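Subject: Re: [drosteo-users] How many episodes before retraining?
From: Selina Egger
Date: 2/1/21

Marlies Hämmerli wrote:

> We have 300 episodes of the tray task recorded with Rulteo and the
> policy still stops short of the object on a fair share of the runs.
> Mayrhofer suggests going to 700 before we train again. Is it worth
> the extra operator time, or should we change what we record?
>
> Also, do you keep the failed attempts or delete them?

Hello Marlies,

I would change what you record first. We had the same trouble before Christmas, and going from 300 to 700 of the same sort of episode made very little difference. Most of ours began with the arm in one home pose and the object near the middle of the table, so the model had plenty of long, easy approaches and hardly any examples of the last bit before the fingers close.

What helped was a separate batch of 100 short episodes. Each one starts with the gripper already close to the object, at a slightly wrong height or angle, and the operator only has to correct and close. They are quick to do. We break after every 20 and move the lamp or swap the cloth. If the same person does the whole batch you get their habits as well, so we share it between two operators.

On failed attempts – we keep them, but in their own folder with the outcome written in the episode notes. The Drosteo loader skips that folder unless you tell it otherwise. If the operator misses, backs off and then gets it, I count that as a good episode and leave the whole thing in.

One thing to check in Rulteo is the wrist camera exposure. Ours was set to automatic and wandered a lot at close range. We now fix it at the start of the session and write the value down.
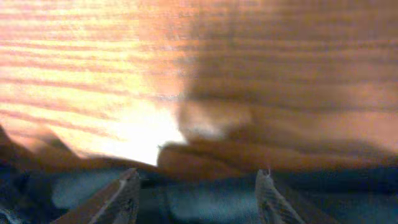
Do the short episodes need a different task label from the full ones? We give them the same label, and record the starting distance in a separate field so they can be filtered out later.

For the mix, we draw one short episode for every three full ones during training. I haven't tried other ratios properly. Natevov had a script for setting this in the config file and I can send it on if you can't find it in the archive – it needs a small change to run with the current release.

Regards,
Selina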